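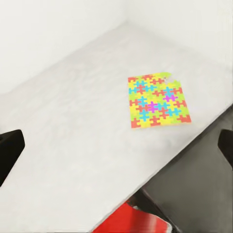

*The jigsaw mat in the simulator, seen between the two black fingers of the gripper.*

I have a soft spot for that mat. It's a cheerful thing, all lime green and orange-red and bright blue, with a ragged top corner, and it has taught me more about choosing grippers than any brochure I've read. So let me use it to make an argument that I've been making to anyone who'll stand still long enough, which is that those of us who buy small robot arms for small workshops ought to test the fingers on flat things first, and on everything else afterwards.

Our workshop in Ornthorpe packs craft kits, and a good half of what goes into the boxes is flat: felt sheets, printed cards, thin mats, folded instructions. When we decided to put a pair of arms on the packing bench we did what I suspect most people do, and picked our gripper by watching it lift a mug. It lifted the mug beautifully! It lifted a tennis ball and a tin of varnish as well, and I came home that evening thoroughly pleased with the whole business. Then we gave it a felt sheet lying on a table, and I spent the best part of a fortnight learning how little the mug had told me.

Something flat and thin on a smooth surface gives a pair of fingers almost nothing to hold. The fingertip has to come down very close to the table without digging into it, find an edge that may be thinner than the error in your camera, and then either slide the thing to the side of the table or pinch up a bit of it from above. A blunt tip makes this hard. A rounded one can make it harder still, as it tends to ride up over the edge and press down on the very thing it should be getting underneath. None of this shows with a mug, because a mug stands up politely and waits to be taken hold of.

We ended up comparing two sets of fingers, the Zoritz pair that came with the arms and a slimmer pair from Adugna that cost us 400 pounds extra. We ran them in simulation before we ran them on the bench, using a package called Vorkitura, and I'll admit I was grumpy about it at the start. I like to see a real thing fall off a real table. But we got through 3500 attempts in a simulator while the real arms were still in their crates, and I can't think of another way a workshop our size could have done that.

I do have a quarrel with how people read those runs, though. Simulated tables are terribly clean. Ours is a broad white top with a white wall behind it, and a brightly coloured mat on that is about the easiest thing in the world for a camera to find. Our real bench is brown and scratched, and there is usually an offcut on it in very nearly the same shade as the felt. The friction is tidier in there too. A simulated mat will slide along quite willingly under a fingertip, where real felt bunches up and sulks. I'd happily trust the simulator to tell me that a fingertip is the wrong shape, and I'd be far slower to believe it when it says a fingertip is the right one.

That is more or less how it went for us. The standard fingers did poorly on flat pieces in Vorkitura and just as poorly on the bench, so that warning was worth having. The slim ones looked splendid in simulation, and then on real felt they needed 4 changes of approach angle and a strip of rubber before I would leave them alone for an afternoon. I'm fond of them now, but it was a slower sort of fondness than the charts had promised.

I know the other side of this. A friend in the trade tells me that flat things are a job for suction and that I'm making life difficult for myself - and for card he is probably right. Felt leaks air, however, and so does anything with a weave or a torn corner, and I would sooner look after one kind of hand than two. If your boxes are full of glossy card, by all means buy the suction cups.

Otherwise, before you sign anything, ask the seller to put a thin mat in the middle of a table, slightly crooked and well away from the edge, and have the arm pick it up 18 times running. Don't let them prop up a corner. Take your own mat along, too, preferably a battered one, and watch the fingertips while they work. I'd bring a flask of tea as well, as some of these demonstrations go on rather a long time.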